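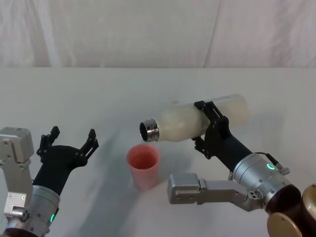
작은 물건을 집에서 찍어 중고 장터나 소규모 쇼핑몰에 올릴 때는 조명보다 배경 천을 먼저 손보는 편이 빠르다. 천이 구겨져 있으면 보정에 드는 시간이 촬영 시간보다 길어진다. 흰 천을 늘어뜨리고 흰 상판을 앞에 두면 위 사진처럼 천에는 부드러운 주름과 옅은 세로 자국이 남고, 상판에는 비스듬한 그림자가 흐리게 진다. 이 글에서는 그 두 가지를 줄이는 순서를 적는다.

## 준비물

- 흰색 면 또는 폴리에스터 천 (폭은 상판보다 넓게)
- 커튼봉이나 압축봉
- 집게 여러 개
- 스팀다리미
- LED 조명 두 개
- 흰색 우드락 한 장

천은 두께가 있는 쪽이 낫다. 얇은 천은 뒤쪽 벽의 색이 비친다. 나는 Workel에서 파는 무광 면 원단을 쓰고, 압축봉은 Zisia 제품을 쓴다. 다른 제품도 상관없지만 광택이 있는 원단은 피한다.

## 1. 천 펴기

1. 세탁한 천은 완전히 마르기 전에 봉에 건다.
2. 아래쪽 끝에 집게를 일정한 간격으로 물려 무게를 준다.
3. 위에서 아래로 스팀을 쐰다. 접힌 자국은 뒷면에서 한 번 더 쐰다.
4. 식을 때까지 건드리지 않는다.

보관할 때는 접지 말고 지관에 말아 둔다. 접어 둔 천은 다음에 꺼내면 같은 자리에 세로줄이 생긴다.

## 2. 상판과 천의 경계

천 끝은 상판 뒤로 넘겨 아래로 떨어뜨린다. 천과 상판의 흰색이 다르면 경계선이 눈에 띈다. 경계를 없애고 싶으면 천을 상판 위까지 끌어와 완만한 곡선을 만든다. 바닥이 평평해야 하는 유리병이나 그릇은 경계를 남기고 찍는 쪽이 안정적이다.

## 3. 조명

조명 두 개를 좌우에 놓고, 한쪽을 조금 더 멀리 둔다. 밝기는 개당 900루멘이면 소품 촬영에 충분하다. 창문으로 들어오는 빛은 커튼으로 막는다. 그림자가 진하면 조명 앞에 트레이싱지를 대고, 반대편에 우드락을 세워 빛을 반사시킨다.

천장등은 끈다. 색온도가 다른 빛이 섞이면 흰 천이 부분적으로 노랗게 나온다.

## 4. 카메라 설정

- ISO 200
- 조리개 f/8
- 화이트밸런스는 수동, 흰 종이로 맞춘다
- 노출 보정 +0.7에서 시작

흰 배경을 자동 노출로 찍으면 회색으로 나온다. 히스토그램이 오른쪽 끝에 닿기 직전까지 올린다. 휴대전화라면 배경을 길게 눌러 노출을 고정한 뒤 밝기를 올린다.

## 5. 마무리 보정

남은 주름은 배경만 선택해서 명료도를 낮추면 대부분 옅어진다. 물건의 가장자리까지 선택되면 윤곽이 흐려지므로 경계를 확대해서 확인한다. 올릴 파일은 긴 변을 2000픽셀로 줄이고 JPEG로 저장한다. 원본은 따로 남겨 둔다.

2019년 11월 12일 작성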